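This site uses cookies to remember your settings. By continuing to browse, you accept our use of cookies.

Print this page | E-mail this page

Speaker notes: Reading Aloud at Home and the Family Lending Program
Eduardo Magbanua, Early Learning Office, Hallutia Public Library
Spring meeting of branch and school partners, Tuesday, May 9, 2023

Opening

Good morning, and thank you to the Tiven branch for hosting. My remarks will take up the first part of the session. Please hold questions on the budget until the discussion period, when the finance office will be present.

The purpose of this talk is to report on the first full year of the Family Lending Program and to set out what we are asking of each partner for the coming year.

Background

The program was approved in December and opened to families the following month. It lends sets of picture books to households with children under the age of five. A set is kept for one month and may be renewed. There are no late fees, and a family does not need a library card to take part.

(Pause. Ask how many in the room have handled a set at their own site.)

The program began with a concern raised by teachers at the Liang school. Many children entering kindergarten had been read to in groups but seldom one on one. Group reading has great value. A child sitting next to an adult, however, can stop the story, turn back a page, and ask what a word means. We wished to make more of those moments possible.

Results to date

In the reporting year, 211 families enrolled. Together they borrowed 2,942 books. Enrollment was strongest at Tiven and at the Liang school site, both of which offer pickup at the end of the day. The two sites with morning pickup only have had lower numbers, and we will return to that point.

Families were invited to complete a short survey when they returned their first set. Parents most often mentioned that their child asked for the same book many times. Several wondered whether they should insist on something new. Our advice is that they need not. A child who hears a story again begins to expect the next line, and then to say it.

Choosing the books

Sets are put together by the Early Learning Office from a standing list. We look for clear pictures, a small amount of text on each page, and subjects a young child may already know, such as meals, weather, and small animals.

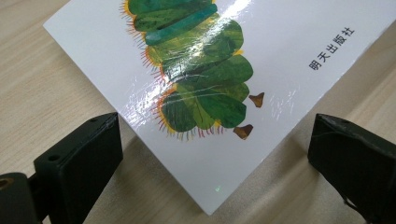
A picture book with a caterpillar on the cover.

Partners have asked for more titles in the languages spoken at home. We agree. The list will be reviewed over the summer, and each branch may submit suggestions in writing. Please include the title, the language, and the age group you have in mind.

Condition of the collection

Lending to young children means wear, and we have planned for it. Workura, our supplier, will replace books with missing pages under the present agreement. Light marks on a cover are not a reason to withdraw a book. Staff should set aside any copy with a loose spine and send it to the main office in the weekly crate.

Requests to partners

(Slow down here. The handout has the same points.)

First, we ask sites with morning pickup to consider one late afternoon each week. Second, we ask every site to name a contact for enrollment, so that families receive the same information wherever they sign up.

Staff who would like to observe a family reading session may arrange a visit through my office. Sessions are held at Tiven on weekday mornings.

Close

Thank the Liang teachers by name. Invite questions, then hand over to the finance office.

Sign up for our newsletter to receive program updates by e-mail.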